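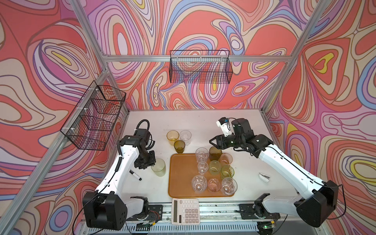

Homa Hosseinzadeh wrote back within the hour to ask why the right arm was still moving when the left one had faulted, and whether anyone had put a hand in the enclosure before it stopped. The answer to the second question is no. The first took us until the following week, and most of this page deals with it.

Asberg cell, cup task
Gallery and fault notes
Posted 8 February 2023 by Roman Kubiak

Asberg is the two-arm cell at our Ponce site. It has been running table tasks for the Amix project since September. The job at the time of the fault was moving cups between the bare tabletop and the serving tray, with either arm allowed to pick and both arms sharing the space over the tray. The notes go with the gallery so that people at the other sites can check their own cells.

Caption: Cup task at Asberg. Left gripper pointing down near the pale green cup, right gripper open toward the tray. The black cable over the left wrist is the part to look at on your own arms.

The fault

On run 147 the left arm went into a joint fault while reaching for a cup at the back of the table. The controller did what it should for that arm: it held position and logged the error. The right arm had already started a move toward the tray. It should have been halted by the same signal. It carried on for 2 seconds, touched the left gripper from the side and pushed a glass cup off the tray. The cup broke on the table. The right arm then stopped on its own contact limit.

I pressed the stop button after that, so the button played no part in ending the contact. I was at the desk and needed a moment to see what was going on. The cell was left powered down until the glass was cleared.

There were no injuries. The left gripper had a scratch on one finger and the right wrist needed its camera checked. Both were back in use the next morning for single-arm work only.

What we found

There were two separate problems.

The joint fault came from the cable. On a long reach toward the back of the table the loop over the left wrist pulled tight and worked its connector partly out. The encoder signal dropped and the arm faulted. We could repeat this by hand with the power off, pulling the arm out to full reach and watching the plug. The right arm's cable was dressed with more slack and didn't do it.

The late stop was in the setup file. Each arm had been brought up separately, and the shared fault line was never switched on in the Trariseck controller settings when the two were joined. A fault on one arm was sent to the screen and the log, and that was all. The stop button is wired to both arms and had passed every test, which is why we missed it. We had never tested a fault on one arm while the other was moving.

What changed

The left wrist cable has been rerouted with a bigger loop and a strain relief at the plug.

The shared fault line is on. We tested it 9 times in each direction, with the other arm moving at working speed and no cups on the table. Both arms halted every time.

Only one arm may be over the tray at once. The other waits on its own side. This makes the task slower and we are leaving it that way for now.

Glass is out of the task until the end of the month. Plastic cups only.

Anyone running the cell stands within reach of the stop button. I was 7 steps away, and that was allowed under the old sheet. The new sheet is taped up by the cell door.

Check your own cell

Power off. Move each arm by hand to its farthest reach and look at every plug on the wrist. Then, with the table clear and the power on, set one arm moving slowly and force a fault on the other from the controller page. If the moving arm keeps going, stop work and tell me before changing any settings. Please don't try to fix the file locally, as the Amix cells all pull from the same copy and a local edit is overwritten at the next update.

Comments

Homa Hosseinzadeh: Thanks, that answers it. Ran the forced fault on ours this afternoon. Left to right is fine. Right to left took noticeably longer to stop than I'd like. Logs are in the shared folder.

Roman Kubiak: Got them. Keep yours to single-arm work until I've been through the timing. Which cable route are you using on the left wrist?

Homa Hosseinzadeh: Same as your old one. I'll redo it before we start again. Do you have a part number for the strain relief?

Roman Kubiak: Sending it with two spares.

Back to Ponce galleries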